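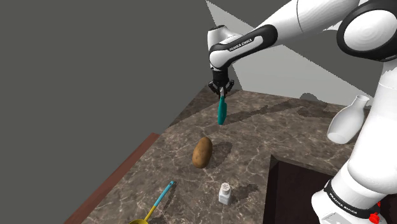

Jaltano Kitchen Episodes, faulty release subset

Version of Jul 18, 2021
Maintained by Begoñe Manzano, Lorente group

What is in this package

This package contains 362 simulated episodes of a Franka arm doing short tasks with kitchen tools on a countertop. All of them were recorded with the Zumness simulator. In 122 of these episodes the gripper did not release the tool when the policy asked for it. We first wanted to delete them. After some discussion we decided to publish them together with the good ones, each with a label, so that other people can study the fault or filter it out.

Description of the fault

The policy sends an open command and the controller answers that the command was accepted. The finger joints do not move. The arm then continues with the next part of its trajectory and carries the tool with it. In the worst cases the tool is pushed into the countertop, the contact forces grow very large and the simulator throws small objects off the counter.

The spatula is the tool with the most failures. Its handle is thin, so the fingers are almost at their lower limit when they hold it. With the ladle we saw the fault less often, and with the salt shaker never.

Cause

Our gripper wrapper compared the measured finger width with a threshold to decide if the gripper was "already open". The threshold was written in meters, but a change made in January gave the measured width in millimeters. For this reason the wrapper believed that every grasp was open, and it skipped the command without any warning. The good episodes were collected before that change.

We lost much time because the log only showed "accepted". I suspected the friction parameters of the handle and tuned them for many days, which had no effect. I am sorry to the colleagues who reviewed those changes.

Labels

release_ok: the tool left the fingers after the first open command
release_skipped: the command was accepted and not executed
contact_spike: the force limit was passed at least once (can appear together with release_skipped)
manual_check: a person has watched the episode and confirmed the label

Known problems

In 4 episodes the label is uncertain, because the recording stops before the open command is complete. They have an empty release field. Please exclude them from any statistics.

Force values above the limit are clipped in the files. Do not use them to estimate real impact forces.

Safety note

The same wrapper was used on the physical arm at Skedmont until we found the error. If you have a copy of it, do not run it on hardware. An arm that believes its hand is empty can move fast and low with a tool still in the fingers. The corrected wrapper reads the finger width again after each open command and stops the arm if the value has not changed.

Contact

Please send corrections of labels to Begoñe Manzano with the episode number and the time step.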